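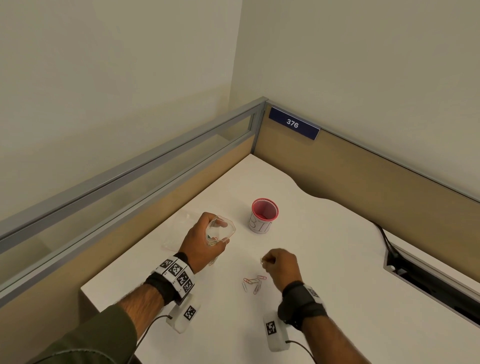
La jornada en el puesto 376 empieza con los clips. Antes de grabar nada útil, quien se sienta a la mesa se ajusta las correas negras en las dos muñecas, comprueba que los cables de los sensores no tiran y pasa un rato separando clips rojos y plateados con los dedos. Es la prueba de la mañana en Cenelo, el taller de Barorthorpe donde se prepara una célula de clasificación de piezas pequeñas para el fabricante de material de oficina Brunstead.

La célula tiene dos brazos y aprende de lo que hacen las manos de los operarios. Por eso buena parte de su puesta a punto se hace lejos de ella, en un cubículo de paredes crema con una mesa blanca, un vaso marcado a mano con la palabra «BIN» y una bolsa de plástico transparente.

Indira Pisharody dirige la calibración desde diciembre. Su trabajo consiste en que la posición de cada muñeca, leída por los sensores y por los marcadores cuadrados en blanco y negro, coincida con la que ve la cámara. Si las dos lecturas se separan, la grabación se descarta entera.

«Un clip es una pieza muy mala para empezar y muy buena para comprobar», explica. «Es fino, brilla y se engancha con el de al lado. Si la correa se ha girado un poco, lo notamos en los datos enseguida.»

Las correas son lo que más atención pide. Se dan de sí con el uso y hay que cambiarlas cada 20 sesiones, aunque Satish Joseph, encargado del mantenimiento, suele retirarlas antes. Los marcadores se limpian con un paño seco – el alcohol se comía la tinta de la primera tanda – y se sustituyen en cuanto una esquina se levanta. Joseph lleva la cuenta en un cuaderno de tapas verdes que guarda junto al armario eléctrico.

Los cables dieron más guerra. Al principio se enrollaban al antebrazo y el operario acababa moviéndose con rigidez, algo que los brazos copiaban después con bastante fidelidad. Ahora caen sueltos hacia el borde de la mesa.

Hasta hoy el equipo ha reunido 3000 grabaciones válidas. De ellas, 600 se repitieron tras un error de reloj entre los dos sensores que tardó 13 días en aparecer. Lo encontró Saranya Salian al comparar la mano izquierda con la derecha en el momento de cerrar una bolsa.

La parte mecánica sigue un calendario más corriente. Los lunes se engrasan las guías, se revisa el par de apriete de las pinzas y se hace una pasada en vacío a media velocidad. Después la célula repite la tarea de los clips y Salian mira los fallos uno por uno. Casi todos ocurren al levantar una pieza que arrastra a otra.

Brunstead espera la entrega antes del verano. Pisharody quiere cambiar primero las yemas de goma de las pinzas, que según ella agarran demasiado. El pedido ya está hecho.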